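Bench Tips: Sharing a Workshop With Robot Arms

When we brought arms into the packing and finishing room at Rurstead, I expected to write a column on programming. What I've ended up with is a pile of workshop tips! Most of them are dull little habits, and they have made the days so much easier (my wrists agree).

Start with the job everyone moans about. For us it was picking small parts out of a tray and handing them on, over 60 times before the morning break. Ask the people who do it which bit hurts, and give the arm that bit first. Demyd Yurchenko had done our tray work for 8 years, and his answer was the reaching. He still does the final check by hand, and he's very good at it, so please don't automate the part somebody enjoys.

Put the fixing people where they can hear the arm. Chunhua Wan moved her desk next to ours in May and now catches a dragging cable by ear long before I'd notice. 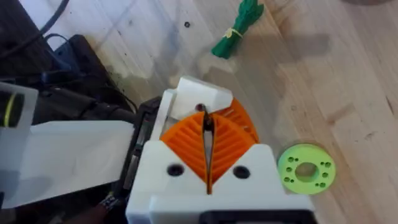
Bench setup is where I get carried away, so bear with me. Our old benches were laid out for two hands and a pair of eyes, and an arm wants something different: clear space under the wrist and parts that stay where you put them. Floppy stuff is the worst of it. Cloth spreads, slides and changes shape each time it's touched, so bundle it up before it goes on the bench, like the green cloth with a yellow rubber band tight around its middle. One band, no knots, and a person can get it open again in a second. Keep a jar of bands at each station and throw out the cracked ones.

Cables next. Run them along the back or down the side, and leave a loop of slack at every joint that turns. Tape pulls off and leaves gum behind; hook-and-loop ties are worth the money.

Wipe the soft fingers at the end of the shift with a damp cloth and a drop of dish soap. Grit hides in the ribs, and an old toothbrush gets it out. Let them dry fully before the next run.

Print spares before you need them! We keep 2 of every printed part in a labeled drawer, and whoever takes one writes it on the card. Ovura, the shop across the yard, lost a whole afternoon waiting for one bracket.

Change who minds the arm every 50 minutes. Watching is tiring in its own way, and people get stiff and stop seeing things. Swap over, walk about, do some hand work. We tried longer turns and went back within the week.

Last one for this month: teach everybody the stop button, including the person who only comes in to collect the boxes. Have them press it for real, with the arm moving slowly, and then show them how to start it up again.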